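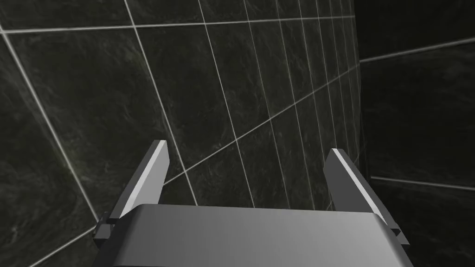
Kylie Hapeta had viewed 43 houses before she walked up the path at Kutelora, and she knew by the time she reached the landing. What a place! It's a plain old farmhouse on the Pryor road, with deep windowsills, a proper larder and a back bedroom that gets the sun until supper time (she's claimed it already).

The previous owner, Warrick Mudgway, lived there for ten years and left the best bits alone.
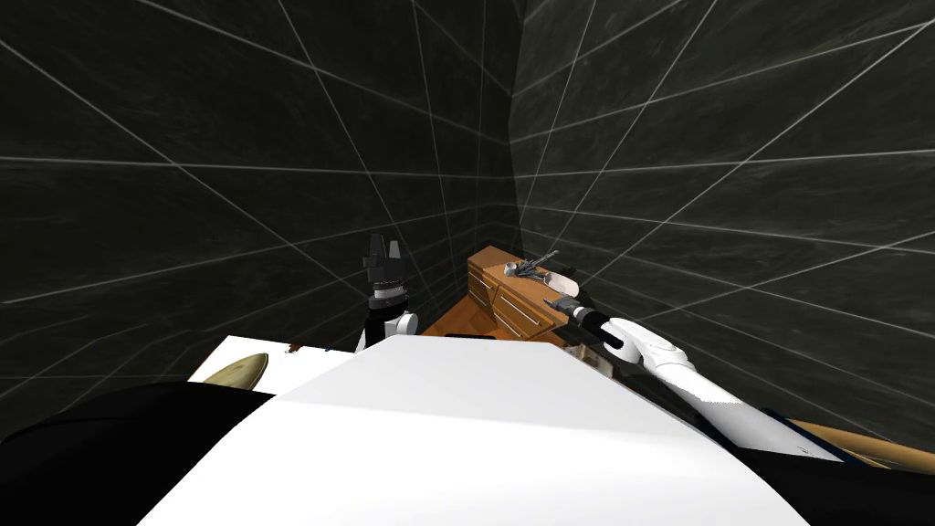 The stairs still creak, the bath is enormous, and the garden runs down to a stream with three old plum trees beside it. Kylie moves in this March, and the first job is the chimney. After that she wants hens, up to four of them, and a bench under the plums.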